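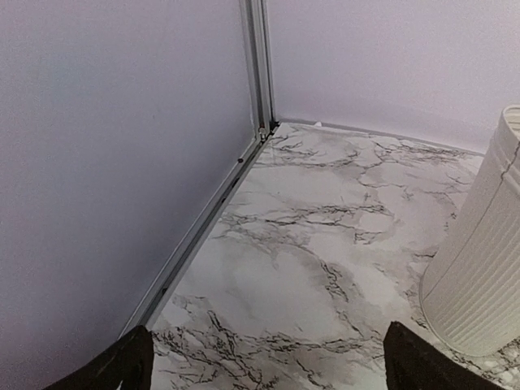 Wall panels and aluminum corner post

Tremlow: The Curonport Letters
Edited by Samran Suwannarat, with notes by Pichit Jitpraphai
Janbridge Press, paperback

This volume collects the 76 surviving letters Tremlow wrote from Curonport during the two winters he spent drafting his long poem Talavera. Most are addressed to his sister. The rest went to his printer, to a bookseller he owed money, and to a fellow poet who seldom wrote back.

The first Janbridge edition came out in 2000 and has been out of print for several years. It used a typed copy made by the family, which corrected the poet's spelling and left out whole paragraphs about rent and illness. For the new edition every letter has been read again from the manuscript. Cut passages are restored, and the original spelling is kept except where the sense would be lost.
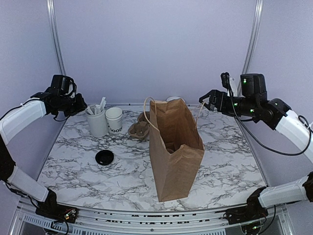
The letters are now in date order. The old edition grouped them by recipient, and readers had to flip back and forth to follow the drafting of Talavera month by month. Where a letter has no date, the editor gives a likely one in brackets and explains it in the notes at the back. The hardest case is a run of four short letters from the second November, all on the same paper – the notes set out both possible orders.

New in this edition:
The 14 letters to the printer, complete
A dated outline of the work on Talavera
A map of Curonport with the poet's two lodgings
An index of first lines for the verse quoted in the letters

The text of Talavera itself is not included. Lines that appear in the letters are printed as Tremlow wrote them there, and differences from the published poem are listed in the notes.
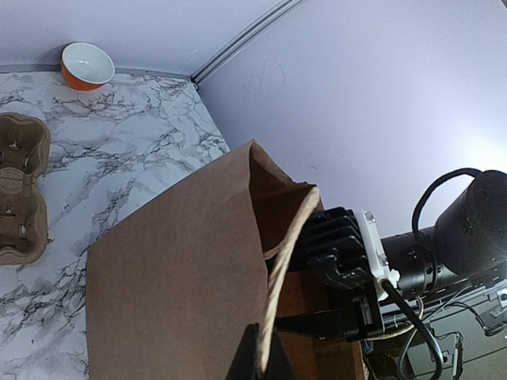 Notes are numbered by letter, and the same numbers are used in the index. If you have the earlier edition and need to match an old citation, a table at the back gives both sets of numbers. Page references from the earlier edition will not work.

The binding is sewn and the book opens flat enough to use at a desk. Type is slightly larger than before. The margins are narrower as a result, so anyone who writes in books may want a pencil with a fine point.

Print run: 600 copies
Available from: August 24, 2020
Ships to: United States and Canada

Corrections to the text can be sent to the editor in care of the press. A list of errors found after printing will be posted on this page.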